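The rail

I have now owned the yellow rail for 21 weeks, which is longer than I've owned any houseplant. It came into my life through Da-eun Ma, who was clearing out her garage in Garwood and described it over the phone as "basically a shelf." I have looked at it from most sides since then. I would not say shelf.

It's yellow and light blue, the colors of a dentist's office that wants children to relax. My plan was to sort the bench around it: small screws on the left, tape in the middle, and the drawer of cables moved somewhere I'd never have to see it. By September I had moved the cables twice. They are back in the drawer.
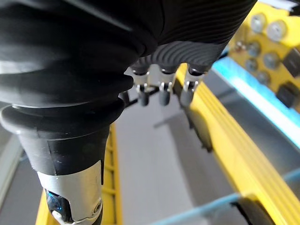

Nenonwood Bench Club

Yellow does one useful thing for a workbench — you can find it. Black and silver parts vanish on my gray mat the moment I put them down, and I've spent whole evenings patting the surface like a man who's lost his glasses. Against the rail they show up fine.

Priya Pennington, who runs a much tidier bench than mine, told me to label everything. I bought 400 labels. I have used nine, and two of those say MISC. She has since stopped asking how it's going and started sending me pictures of her pegboard.

Next I want to do something about the lamp, which throws its light everywhere except where I'm working. Kyung-hwa Moon has a spare clamp if I'll drive over to Skelleck for it, and Da-eun says she's found another box in the garage. She says it's basically a lamp.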